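My hands smell like aluminum and old computer dust, and I have a new favorite hobby, which is apologizing to a robot arm when I bump into it. Yes, I finally got time on the big arm at Samonte! I've been hinting about this for months, so let me just get into it.

The job we picked is putting parts into a desktop PC. You'd think this would be a dream for automation (everything's square! everything has its own slot!) and then you try to lower a CPU into its socket with a remote controller and find out how much your fingertips have been doing for you all these years. I've built computers since high school and I couldn't have told you how I do it. You sort of set the chip down and feel it settle. Try explaining "feel it settle" through a joystick.

Nathalie Lapointe, who runs the teaching sessions, had me start by hand-guiding. You grab the arm near the wrist, it goes all loose and polite, and you walk it through the motion while it remembers. I loved this. It's like teaching a very heavy kid to write cursive. The trouble comes when you let go and play it back, and every little wobble of yours is in there – including the bit where I stopped to scratch my nose.

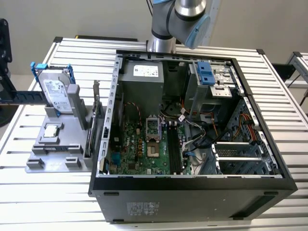 *Prornimik, August*

So that's our setup now, with the tower lying on its side and the parts waiting next to it in the gray fixture. The hard drive stands up in its blue rails and the CPU gets its own little flat spot. I can't tell you how much I love that fixture. Before we had it I was laying parts out by eye, and the arm would go exactly where I'd shown it and grab exactly nothing, over and over, with total confidence.

We switched to remote control for the fussy parts, using a handheld thing from Miketti that I can only describe as a flight stick crossed with a computer mouse. It took me 20 tries to get one drive demo I wasn't embarrassed by. By the end of the week we'd saved 192 demos, all parts together, and I'd say roughly half of them are mine (the slow ones, according to Nathalie).

Biggest lesson so far: go slower near the case and don't correct yourself too hard. If I overshoot and yank back, the robot learns to overshoot and yank back, and then you get to watch your own bad habit performed by a machine. Very humbling! And cables are awful. I keep wanting to nudge them aside with my pinky, and there is no pinky.

Next up is memory, four sticks if I get my way, and then I want to try the whole thing on Titeritz, the training software everyone here keeps arguing about. I've got two more sessions booked and a sore right thumb. If any of you have taught an arm to push in something that needs a real shove, please tell me in the comments how you did it, I'm all ears.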